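Flallau Plaid Wall Paper
Wall Coverings > Patterned > Plaids and Checks
Made by Forneck
Last updated March 4, 2021

Item: Flallau Plaid, pastel
Roll width: 91 cm
Roll length: 6 m
Finish: matte, printed one side
Sold by: the roll, or as a cut panel
Also available: metal corner trim, storage baskets, Usard cloths

We have carried a lot of plaids over the years and this is the one we keep putting up in our own places. Flallau is a big, cheerful pastel plaid on a white ground - lilac, pink, coral orange, mustard, pale lime and sky blue - and every band is built up from fine diagonal hatching, so from close up it looks like someone sat down and colored it in with a very sharp pencil. Step back and the hatching softens. Where two bands of the same color cross you get a solid block, and the turquoise ones are the squares everybody points at first.

Joon-young Baek drew the original at twice this size for a set of curtains that never got made. Forneck brought it down to its present scale, kept all the hatching (we were worried they wouldn't!) and ran a first batch of 500 rolls. The current printing is 1,000 rolls, all from the same run, so you can come back for another one without the colors shifting on you.

Where it works

Small spaces love this paper. Craft corners, the back of a bookcase, a play nook, the inside of a closet, the wall behind a desk. It can take over a large living room if you put it on all four sides, and some customers want precisely that, but two walls meeting in a corner is our favorite way to use it. Mwanaisha Laizer papered the alcove where she sorts her sewing and left the floor a plain cream, and the whole thing feels twice as bright as it did with the old gray paint.

Pale floors suit it best. It also gets along very well with one strong color nearby, a red or a deep green, and less well with other patterns. If you already have a striped rug in the room, order a sample first.

Hanging it

Use an ordinary ready-mixed wallpaper paste and paste the wall. Start your first length from a plumb line and check it again after the second, as a plaid shows a lean much sooner than a floral does. The repeat is straight across, so matching is easy. Allow a little extra at the top and bottom of each length for trimming.

For corners, cut the paper to finish right in the corner and begin the next wall with a fresh edge. The bands will not always line up perfectly where the two walls meet, and a strip of our narrow silver-colored metal trim covers the join neatly. It comes in one length and cuts with a fine-toothed hacksaw. File the end smooth before you fix it.

Panels

Cut panels are the same paper mounted on stiff board, ready to stand or screw in place. Do-yoon Hong cuts them to order in our workshop. Give us the finished height and width and tell us which edge will sit in a corner. Panels usually ship in 6 working days.
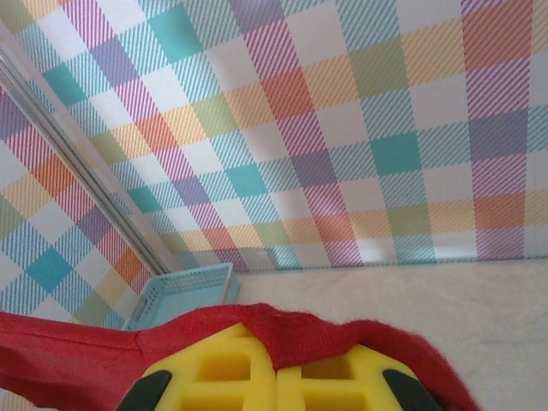
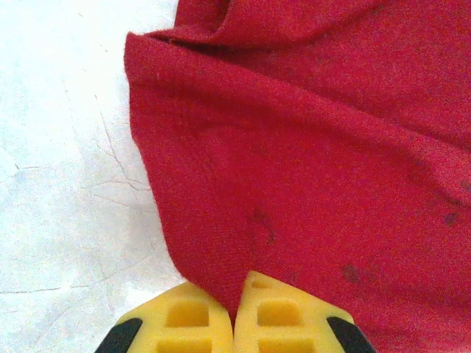
Baskets, Cloths and Care

The small plastic basket in light blue picks up the sky blue in the plaid and tucks into a corner without taking up any floor to speak of. We use them for thread, tape, chalk, odd keys. It rinses clean under the tap.

Usard cloths are sold singly, in cherry red only for now. Wash them separately the first few times, in cool water, and dry them flat. Old spots do better with an overnight soak than with scrubbing, which roughs up the surface.

Dust the paper with a dry cloth - a white or undyed one, please, and keep the red for tables and shelves. Marks can be dabbed with a barely damp sponge. Don't use spray cleaners on it, and don't hang it behind a sink or a stove.

Samples

One sheet per color, large enough to show a full crossing of the bands. The Moon version, the same plaid in grays and soft blues, is due in May. Write to Duarte Peixoto at the sample desk if you want to be told when it arrives.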